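Small black boxes, and where the parts go

Posted Thursday evening under Workbench, Storage

I have been sorting small parts for most of August and have reached the stage where the containers take more thought than the contents. The parts themselves are dull: M2 and M3 screws, brass inserts, a few springs, fuses I will probably never fit. Until this month they lived in envelopes inside a Lostier drawer unit. Envelopes tear at the corners, and M2 washers leave through the tear.

The replacement is a set of small rectangular cases in black, the kind with a recess in the top face. I am testing them on the white table, which is matte and shows a dropped screw immediately. The old bench was dark brown and showed nothing.

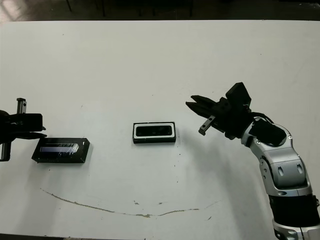
Plornum Notes, No. 42

Two patterns are under consideration. The first has a white inner rim around the opening. The second has a clear window set into a black body with beveled edges. Footprints are close enough that either fits the same shelf, so the choice comes down to access and labeling.

The white rim is the better feature of the two. It gives a hard visual edge to the opening, and under a desk lamp I can tell at a glance which way up the case is. It also takes pencil, which wipes off with a damp cloth. I write the thread size on the long side and the length on the short side.

The window has a glare problem. With the lamp at its usual height the reflection sits on top of whatever I am trying to read. Moving the lamp back helps with one case and makes it worse for the next one along. I tried a strip of Weva matte film over one window. It cut the reflection and also softened the contents to the point where M2 and M2.5 looked the same.

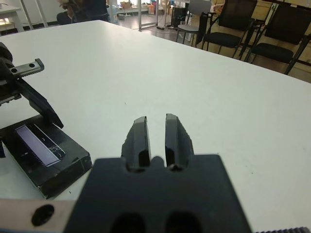

Weight is the other variable. A case filled to the rim with M3x8 came out at 572 grams on the kitchen scale, more than I want on a thin shelf at the end of its span. I now stop at 400 grams and start a second case. Springs and plastic spacers never get near that limit.

For layout I settled on the following:

Fasteners by thread, then by length, shortest on the left.
Inserts directly below the screws they match.
Electrical parts on their own shelf, fuses at the front.
Anything unidentified goes in one case and gets 4 weeks.

The last rule is borrowed from an old Šindelář workshop booklet I picked up with a box of taps. The booklet is mostly about drill sharpening, with two pages on stores at the back. 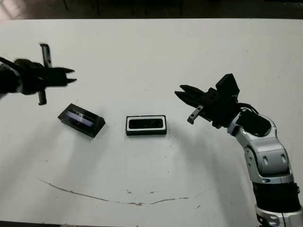

I also looked at trays. A shallow tray with a low rim is good for a job in progress, when everything will be used within the hour. It is poor for storage: it cannot be stacked without a spacer and it collects dust. One stays on the table for sorting and the rest have gone back in the cupboard.

Current decision is white rim for all fasteners, window type for springs and spacers, where exact size matters less. I still need dividers for the fuse shelf. The drawer unit is free if anyone local wants it, runners slightly stiff, one handle replaced.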